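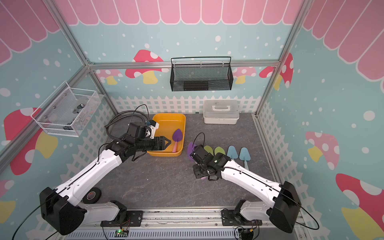
Red mushrooms and a white picket fence.

I spent Monday night in the passenger seat of a patrol car, and I have not stopped talking about it since. My sister has asked me to please write it down so she can read it once and be done. So here goes!

Our police department runs a ride-along program. You fill out two pages of forms, they run a background check, and a few weeks later you get a phone call from a very cheerful person in Records who asks if you own closed-toe shoes. I do. I was told to be at the Larnov Street station at 5:45 p.m. for the evening briefing, and I was there at 5:20 because I am that kind of person.

My officer was Els Van Rooij, who has been on patrol for eleven years and drives car 143. She shook my hand, gave me a vest that came down almost to my knees, and showed me the button that unlocks the rifle rack so that I would know never to touch it. Then she showed me the button on the radio that I should press if something happened to her. I thought about that button a lot.

The first call came before we were out of the lot. A fender bender at the Toma gas station, two pickups, both drivers sure the other one had been backing up. I had pictured something with sirens, and what I got was forty minutes of listening to two men describe the same pump island. But I loved it! Els let each of them talk until he ran out, wrote everything down, asked one question about where the hose had been, and both of them sort of deflated. They shook hands at the end. She gave them the report number and told them the online copy would be ready in a few days (there's a fee, bring that up with your city council member, I certainly will).

After that it was a burglar alarm at the old Munder warehouse. This one did get my heart going. We parked a block down with the lights off and waited for a second car, and then I stayed put with the doors locked while they walked the building. It's very, very dark back there. I could hear them on the radio, just short little bits, "north side secure," "rolling door secure," and then a long gap, and then Els saying it was a loose door contact and could dispatch please call the keyholder again. The same alarm had gone off twice last week. The keyholder did not pick up.

What surprised me most was the typing. She types everything, on a laptop mounted at an angle that cannot be good for anyone's wrists, usually parked under a streetlight with the window down. Our town isn't big, but there are 4,000 calls in a busy stretch of summer, she said, and every one of them leaves some kind of paper behind. I asked if it bothered her and she said she used to hate it, until the first time she had to testify about a night she barely remembered and her own notes saved her.

We ate at Dralta around nine. If you've never been, it's the place with the green sign across from the bus depot, and the soup comes with more bread than soup. We got halfway through before a welfare check came in. A man's daughter, calling from out of state, hadn't been able to reach him since the morning. I went quiet in the car for that one. He came to the door in his bathrobe, perfectly fine, with his phone turned off in a kitchen drawer, and Els stood on the porch and waited while he called his daughter back. She didn't rush him one bit. I could hear the daughter crying from the driveway, the good kind.

There was also a loose dog (brown, friendly, faster than all of us), a noise complaint that had gone silent by the time we pulled up, and a traffic stop for a dead taillight where the driver had $700 worth of brand new fishing gear in the back seat and wanted to tell us about every piece of it. He got a warning. I got a recommendation for a reel.

A few things if you're thinking of signing up. Eat beforehand. Wear layers, because the heater in 143 has two settings and one of them is the surface of the sun. Leave your phone in your pocket on calls; they'll tell you this, and they mean it, the people you meet are not having their best evening. And ask questions in the car! I was worried about being a pest, but the stretches between calls were long and Els seemed glad to talk.

I got home a little after midnight and sat up at the kitchen table eating cereal with my shoes on. The program takes each resident once a year, so I have already put a note on the calendar. The forms are at the front desk at Larnov Street, or you can ask Records to mail them to you.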